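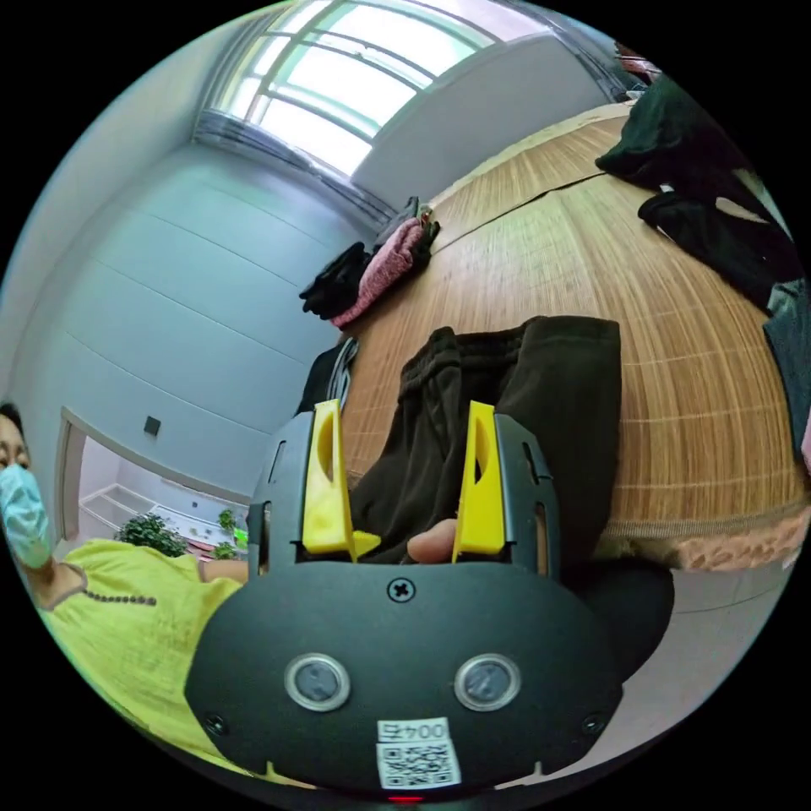 Summer Storage at Millosetti Cleaners

25 May 2019

Summer storage opens at both of our stores this week. Customers in Arnham have used the service for years. It is new to the Gaete store, so the details are set out again for everyone.

You bring in the clothes you won't wear until fall. We clean them, pack them and keep them in the storage room behind the Arnham plant. You can pick them up at either store from the middle of September. The last day for pickup is the second Friday in November, and anything left after that goes on the regular monthly rate.

The room holds 460 boxes. Last year it was full by the end of June and we had to turn people away for two weeks. We have not added space this year, and we don't hold boxes by phone. Come in early if you have a lot to store.

What It Costs

A standard box is $11 for the season, plus the cleaning. The box takes four heavy sweaters, or a winter coat and a few lighter things. Cleaning is charged at the normal counter price and paid when you drop off. The storage fee is paid at pickup.

Long coats and anything with a stiff shape can be hung instead. Hanging space is priced by the garment and the list is at the counter. It is limited, and most of it goes to wool overcoats. Down jackets do better in a box with the lid loosely closed, and we pack them last so nothing sits on top of them.

We do not store fur, leather or wedding gowns. Gowns can be boxed for you to keep at home. Ask for the preservation price sheet.

Why We Clean First

Some customers ask if they can skip the cleaning because a coat was only worn a few times. We can't store it that way. Moths lay their eggs on wool and other animal fibers, and the larvae go for spots with sweat, skin oil or food on them. One unwashed scarf can cause trouble for every box on the shelf. Stains also darken over the summer. A splash of white wine or soda that you can't see in May may be a brown mark by September, and by then it is much harder to get out.

If you know about a stain, tell the person at the counter and say what it was. A guess is still useful. Please don't rub at it at home with dish soap or club soda before you bring it in.

If You Store Things at Home

Plenty of people have the closet space and don't need us for this. The same rules apply. Wash or clean everything before it goes away, including things you plan to give to someone else in the fall. Make sure it is fully dry. Waistbands, cuffs and hoods take the longest, and a garment that feels dry across the front can still be damp where the fabric doubles over.

Fold knits. A sweater left on a hanger for four months will grow at the shoulders. Sweatpants and other heavy cotton knits should be folded too, once down the middle and then in thirds. Tie the drawstring in a loose bow so it doesn't pull back inside the waistband. Put the heavy pieces on the bottom of the box and the light ones on top, and leave some room. Clothes that are pressed in tight come out with creases that take a lot of steam to remove.

Cotton bags, clean pillowcases and cardboard boxes in good shape all work well. Thin plastic from the cleaners does not. It is meant to get the clothes home without getting rained on, and it should come off the same day. Lidded plastic bins are fine if the clothes are dry and the bin is kept out of the sun.

The attic is the worst place in most houses. It gets very hot in July and the heat weakens elastic. A basement is all right if it stays dry. Under a bed or on the top shelf of a hall closet is better than either one.

Cedar blocks smell good but they do not kill moths that are already in the clothes. If you use them, sand them lightly every year. If you use mothballs, follow the label and keep them well away from children and pets. The smell is hard to remove, and we charge extra for airing out clothes that have been kept with them.

Changes at the Stores

The Gaete store will open at 7:30 on weekdays starting in June. Saturday hours stay the same. The Arnham store will be closed on one Monday in June while a new boiler goes in, and the date will be posted on the door. Orders due that day will be ready on the Tuesday.

The Kinel Avenue drop box is back in use after the lock was repaired. Use one bag per order and put your name and phone number inside the bag as well as on the tag. Storage orders can't go in the drop box. We need to go over the pieces with you and give you a receipt.

We went through over 3000 wire hangers this spring. If you have a pile of them at home, bring them back to either counter tied in a bundle. We reuse the straight ones and the rest go to scrap. We can't take plastic or wooden hangers.

Storage forms are at both counters. You can fill one out ahead of time and bring it with your clothes.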